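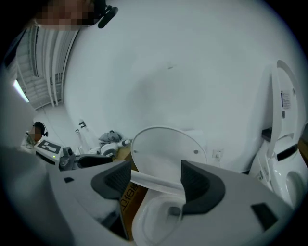

Pukbridge Bath Opens a Toilet Showroom and Asks Shoppers to Doubt It

KEMTON, February 2023 — Pukbridge, the bathroom supply store on Makokha Street, has opened a corner of its showroom where shoppers can lift the lids, lower the seats and look into the bowls of toilets before they pay for one. The store says it is tired of selling toilets from a catalog and would like customers to be tired of buying them that way.

The display has white toilets set near each other against a plain white wall, among them a smart toilet that still has the label sticker inside its lid. There is an outlet on the wall too, a detail the store wants people to notice. A smart toilet needs power, and a good many bathrooms have no outlet anywhere near the place where the toilet goes.

"People come in asking for a heated seat and a night light," said Chi-keung Tsai, who manages the showroom. "I ask them where they are going to plug it in. Quite often that is the end of the conversation, and I would sooner have it here than after the box is in their hallway."

Tsai has sold bathroom fixtures for 14 years and does not hide his doubts about much of what the trade calls progress. He thinks most buyers use two or three of the features they pay for. He has never met a customer who could explain what a "wellness mode" was. He does take seats and lids seriously, on the grounds that they get handled every day and are usually the first part to work loose.

The store's advice to shoppers is short. Raise the lid and see if it stays up by itself. Push the seat gently from side to side and feel for play at the hinges. Find out how the seat comes off for cleaning, and whether you need a tool to do it. Ask if a replacement seat can be bought on its own, and get the price in writing. Measure from the finished wall to the center of the floor bolts at home before you come in, and bring the number with you.

Pukbridge is also dropping the phrase "easy install" from its price tags. The store went through its customer calls for January and found that 30 of them came from people who had bought a toilet so described, most of them stuck on the same step: lining up the seat with its mounting holes. Deltier, the contractor that handles the store's home installations, now offers to fit a replacement seat without the customer having to book a full toilet swap.
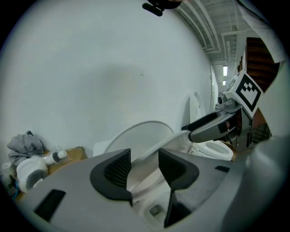

Does a smart toilet save money over a plain one?

Not in any way the store is willing to promise. Some households use less paper, but the toilet costs more to buy, draws electricity and has more parts that can fail. Buy one for comfort if you want the comfort.

Prices in the showroom start at $300 for a standard two-piece toilet with seat. Smart models cost more, and the store lists the cost of adding an outlet as a separate line on every quote — it got tired of explaining the difference afterward. Old toilets can be hauled away for a fee, which is printed on the same quote.

Shoppers do not need an appointment. Anyone who wants a quote on installation should bring the wall measurement and a photo of the existing water shutoff. Staff will not estimate from memory, theirs or the customer's.

Pukbridge is at 708 Makokha Street, Kemton. Press questions may be sent to Chi-keung Tsai at the showroom.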